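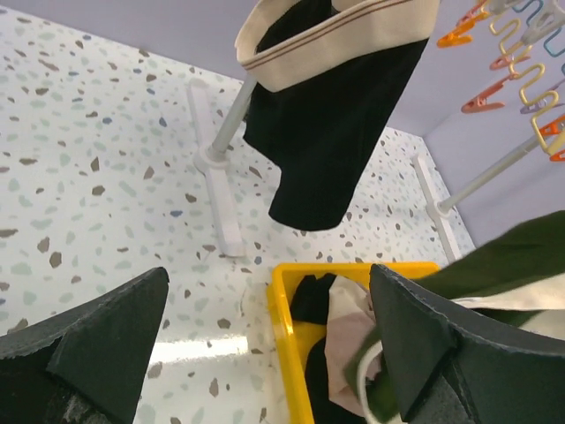

The winter clothing swap in Larwood is coming back this December, and if you have a closet full of things nobody in the house wears anymore (and who doesn't, by this time of year!), Orsolya Hegyi would very much like to hear from you.

Last winter 969 pieces changed hands over one long afternoon, from baby socks to a wool coat that three different people tried on before it finally went home with somebody's aunt. This year there will be 40 tables, and the doors open at 10 in the morning.
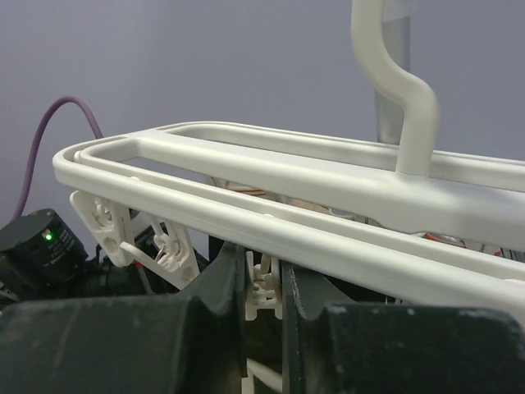 Clothes should come washed, dried and with the buttons on, please. Small repairs are fine, and Aranka Vincze from the Virág sewing shop will be there with her machine until 2 p.m., hemming pants and replacing tired elastic for anyone willing to wait their turn and chat a little. 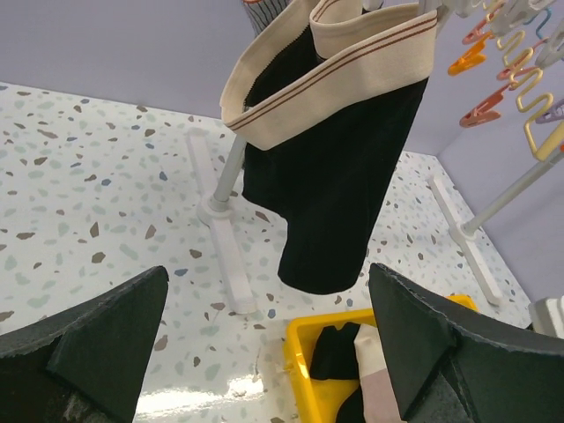 Families can bring up to 50 pieces and will get a paper ticket for each one, good for anything on the tables. Leftover tickets from last year still count, so do check your coat pockets and kitchen drawers.
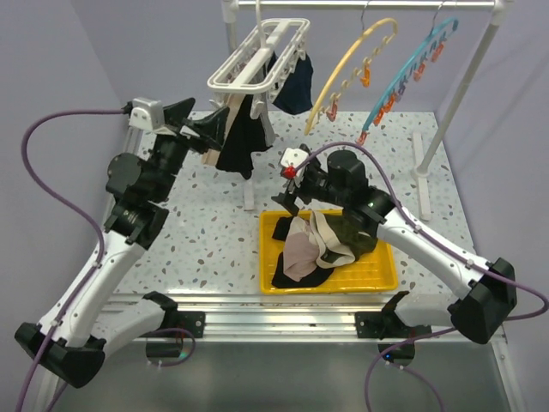 "I love seeing my own old sweaters walking down the street," said Hegyi, who started the swap in her garage with 57 pieces and a pot of soup. There will be soup again, bean this time, and poppy seed cake for as long as it lasts. Tables can be reserved at the Virág counter.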